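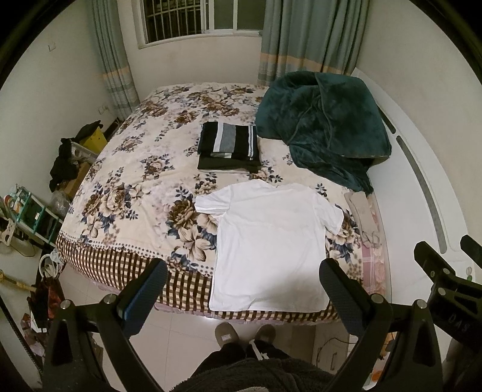 Nghĩa Mạc wants to know whether the bedroom station will get its own page in the checklist this year, with the hand-held grippers checked as carefully as the big arm. Yes! It does, and it comes first, and it was the most fun part of the walk-through to write up.

STONDOV OPEN DAY — WALK-THROUGH CHECKLIST WITH COMMENTS
Stations covered: Bedroom (Đặng house), Kitchen table (Đặng house), Ara arm (Lirell hall), Entrance and yard
Marks used: OK / FIX / ASK
Checked the evening before, to be checked again Sunday before the doors open

PART A. BEDROOM STATION, LAUNDRY DEMONSTRATION

A1. Laundry laid out on the bed, one piece ready to fold
OK. White T-shirt face-down at the foot of the bed, sleeves out to the sides, folded pile farther up with the striped one on top. I love this setup. People understand the task before anyone opens their mouth, and the white shirt shows up well even on all those big flowers.

A2. Gripper fingers and pads
OK. Wiggle each finger by hand. Look at the blue pads for lifted corners and for lint, which builds up fast once the dark clothes come out. Wipe them between groups with a damp cloth and let them dry before the next person takes hold.

A3. Screws on the gripper arms
OK. Finger-tight is not tight. Use the driver in the station box, and put it back in the station box (you know who you are).

A4. Bracket with the DAS lettering
ASK. I'd like a second pair of eyes on how it's seated. No rattle when I shook it, but I'm careful about anything that sticks out beside a visitor's hand.

A5. Hand clearance
OK. Visitors under 7 don't hold the gripper, they can point and give orders, and they are extremely good at giving orders. Everyone else gets the short talk first: keep your free hand away from the space between the fingers, pinch the cloth and leave the mattress alone, stop when you hear "stop".

A6. Walking space at the foot of the bed
FIX. The coiled white cable near the left corner should go in the cable box. The dark red bag can move to the hall closet along with the loose papers and containers. The person folding looks down at the shirt the whole time, so the tiles by the bed need to be clear for a full step back.

A7. Cable on the right side
FIX. Thin black one on the floor by the white furniture. Tape it flat along the wall if it's needed, unplug and roll it up if it isn't.

A8. Things leaning
FIX. Broom handle on the left. It can live behind the kitchen door until Monday.

A9. Shelf rack against the left wall
ASK. Give the turquoise rack a gentle push before opening. If it sways, take some of the small stuff off the top and store it low. The roll of tape stays within reach, we use it constantly.

A10. Footwear
OK, with a comment. The tiles are glossy and socks slide on them. Slippers are fine if they fit. We have a basket of spare pairs coming for visitors, and the demonstrator wears a pair too.

A11. Light
OK. Good light on the lower part of the shirt. Check it again with a group standing around the bed, as bodies throw shadows right where the fingers have to close.

A12. Group size in the room
4 visitors at a time, plus the demonstrator. It's a small bedroom and a big bed. The rest wait in the hall, where they can hear everything and get wonderfully impatient.

A13. Window and way out
ASK. The window has bars, so the door is the way out and has to stay fully open during every session. No bags, strollers or coats hung on it. Please confirm that the hall side is clear too.

Comment on Part A as a whole: this is going to be such a good station. The first time I closed those fingers on a sleeve I missed twice and then got it, and I was far too pleased with myself. You feel right away how much your own hand does without asking you. Let people miss! Don't jump in and fix the shirt for them unless they ask.

PART B. KITCHEN TABLE STATION, SORTING

B1. Table steady, feet level
OK after folding a bit of card under the back leg. Replace the card with a proper pad.

B2. Objects to sort
OK. Plastic cups, wooden spoons, clothespins, sponges. No glass and no knives in the room at all, including in the drying rack.

B3. Stove
FIX. Knobs off and in the drawer, and a sign on the stove. Last time someone set a tote bag on a burner. It was cold, and I still think about it.

B4. Spare gripper charged and on its stand
OK. Charge light green at 20 minutes. Swap at lunch even if the first one still seems fine.

B5. Spills
Towel on the hook, wet-floor sign folded by the door. Water bottles stay in the hall.

B6. Hand gel at the door
OK. Before and after. Ask people to let it dry, the grips get slippery.

PART C. ARA ARM, LIRELL HALL

C1. Barrier
OK. The line on the floor is fresh and bright. The posts stand outside the line, not on it. I walked the full reach of Ara with the arm stretched out in every direction and there's comfortable room left over.

C2. Emergency stop, operator side
OK. Pressed with the arm moving slowly. Stopped at once. Reset by key only.

C3. Emergency stop, visitor side
OK, same test. Please do this one out loud in front of each group as well. They love it, and it's the best safety talk we have — everybody sees the thing stop, and the room relaxes.

C4. Speed limit set to demonstration mode
OK. Read it off the screen and write it in the log. Don't take anyone's word for it, mine included.

C5. Gripper on the arm
OK. Jaws clean, soft tips fitted. There's a spare set of tips in the gray case.

C6. What Ara is handling
Towels and foam blocks, and that's the complete list. If someone offers a phone, a hat or a baby shoe, smile and say no thank you.

C7. Cables from the control cabinet
FIX. The cover strip has a gap by the second post. The longer strip is in the van.

C8. Sound
ASK. The compressor is louder than I remembered. Fine for adults. Can we put it behind the screen and keep the stroller corner at the other end?

C9. Seating
42 chairs, rows hooked together, aisle kept open down the middle. No extra chairs carried in from the lobby, however nicely people ask.

PART D. ENTRANCE AND YARD

D1. Path between the Đặng house and the hall
OK. Dry and swept. Salt bucket by the step in case it freezes overnight, this is February after all.

D2. First-aid kit
OK in the hall. FIX at the house, short on bandages.

D3. Fire extinguishers
OK, both in date, both visible. One coat rack moved to keep it that way.

D4. Sign-in table
OK. Pens, stickers, the sheet about photos. Ask before taking pictures of anyone's kids, and ask the kids too.

D5. Radios
ASK. The house radio drops out near the stairs. Try channel 2.

ADDED COMMENTS

Nghĩa Mạc, on A5: could the stop word be printed in large letters by the door, in both languages? Visitors get noisy when a fold goes well.
Reply: great idea, I'm printing it tonight.

On A6: cable box is under the hall bench.

On A12, from the house team: can we run shorter sessions if the line gets long?
Reply: shorter is fine, bigger groups are not.

On C3: agreed about doing it out loud. A kid asked to see it again and we pressed it again, with pleasure.

On C7: strip found in the van, going down at 8 in the morning, I'll mark it OK once I've walked over it in boots.

Still open: A4, A9, A13, C8, D5. Initial beside each one when it's done and leave the sheet on the sign-in table.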